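Stulley promises cheaper parking, again

The town of Stulley will drop its downtown parking rate to $2 an hour in March and hand the meters over to a private operator, Trometti, under a deal the town says will pay for itself. Drivers who remember the last deal may want to hang on to their quarters.

The current rate is $3 an hour on Main Street and the two blocks behind it. The new rate covers all 572 metered spaces, including the ones by the old bus depot that sit empty most afternoons. According to the town's notice, lower prices will bring more shoppers, more shoppers will mean more paid hours, and the lost dollar will come back on its own. The notice does not say how many more paid hours that would take. It does have a chart, with no numbers on the side.

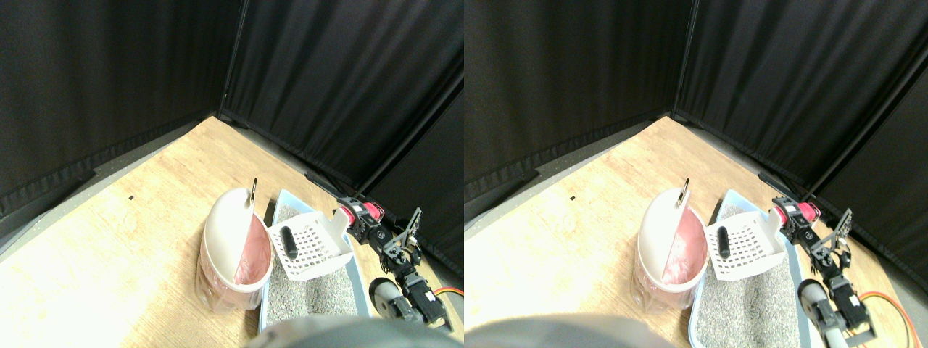 Then there is the matter of the app. Paying by coin will still work "where equipment allows," a phrase that appears four times in the notice and is never explained. Everyone else will need to sign up with Trometti, enter a plate number and a card, and agree to a service fee. The size of that fee has not been set. A 50-cent fee would eat half the savings on a one-hour stop, and most stops downtown are short ones: a haircut, a prescription, a sandwich.
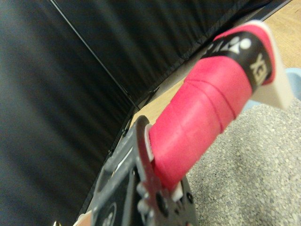

Stulley Courier | Local News Desk

The town says the operator will replace broken meters at no charge in the first year. After that, repairs get billed back at a price the notice calls "customary." Several meters near the library have had bags over them since last summer, so customary could cover a lot of ground.

Neighboring Skovura tried something close to this and the results are hard to read. Its rate went down, its ticket count went up, and the town there called the program a success in the same report that asked for more money to run it. Stulley's notice mentions Skovura once, as a model.
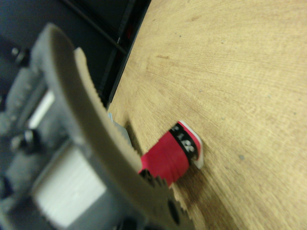
Merchants on Troncoso Avenue have asked for one hour free instead, with no app and no operator. Their petition has passed 1,000 signatures, though anyone could sign it, including people who live nowhere near here. The town has said it will "take the petition into account" — it said the same about the one on leaf pickup, and the leaves stayed where they were.

The contract runs three years. Either side can leave early, but only the town would pay a penalty for doing so. The full text is supposed to go up on the town's website before the new rate begins. As of noon the link led to last year's pool schedule.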